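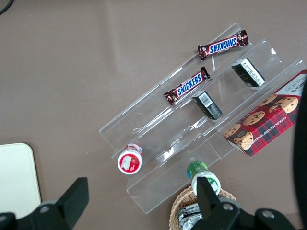 Wendy Pearce says I'm wrong about chain lube, and that a kart chain wants oiling while it's still warm from the session, before you've even got your gloves off. Okay, Wendy, I tried it your way all through November and I'm a convert! The oil creeps into the rollers much better and there's a lot less of it flung up the back of my seat the next time out.

So that's one change to my garage routine. A few others while I'm at it.

Chain cleaning first. I use an old toothbrush and a shallow baking pan (mine is from the thrift store, please don't borrow the good one). Scrub, wipe, hang it on a nail overnight. Don't leave it soaking in degreaser if it's an O-ring chain, I killed one that way.

Sprockets: write the tooth count on the face in paint pen. You think you'll remember. I hung mine on a strip of pegboard, smallest at the left, and I haven't grabbed the wrong one since.

Wet sandpaper is great for floor tray scuffs. Start with 400 and finish with 500, lots of water and a drop of dish soap, and wipe it down before you decide it needs more. It probably doesn't.

Brake pads go in a zip bag with the track name on it. Keep them well away from the chain spray, because one whiff of that stuff and they're junk. Ask me how I know.

Tires I wrap in plastic film and stack flat on a shelf, never on the concrete. Kwan-ho Tsai swears by black trash bags and his look fine too, so use what you have.

Oh, and axle bolts. I put a stripe of nail polish across each one after tightening, so if the stripe doesn't line up I know it's moved. Takes 2 minutes for the whole kart. Hot pink shows up best under my shop light.

Still looking for a good way to store bodywork without a ladder, if anyone has one.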